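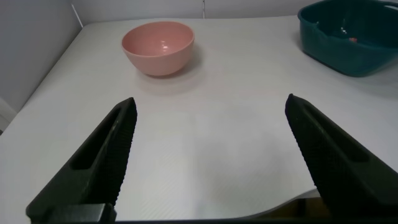

Two dark gripper fingers, open wide over a white tabletop.

I have a soft spot for funny animal clips, and I'll admit I watched the one of the goose chasing a honeymoon couple down the beach path at Grirkell more times than a grown man should. It had 2,281 comments when my sister sent it to me, and nearly all of them were laughing at the groom, who lost a sandal and, I suppose, a little dignity (poor fellow!).

But I keep thinking about the goose. My old neighbor Joonas Kemppainen kept geese for 12 years, and he used to say that a goose with her neck down low is asking you, as politely as a goose can, to go away. The groom held out a piece of bread and took another step – and then another, for the phone.

I don't think he's a bad person. I've crouched beside plenty of ducks on vacation myself, hoping for a nice picture to show everybody at home. I do think we could all stand a bit farther back, though, and the resorts could help by putting up a sign or two near the nests. Wild birds don't owe us a vacation memory, however much we paid for the room. Zoom in from the path, keep your bread for lunch, and let her sit.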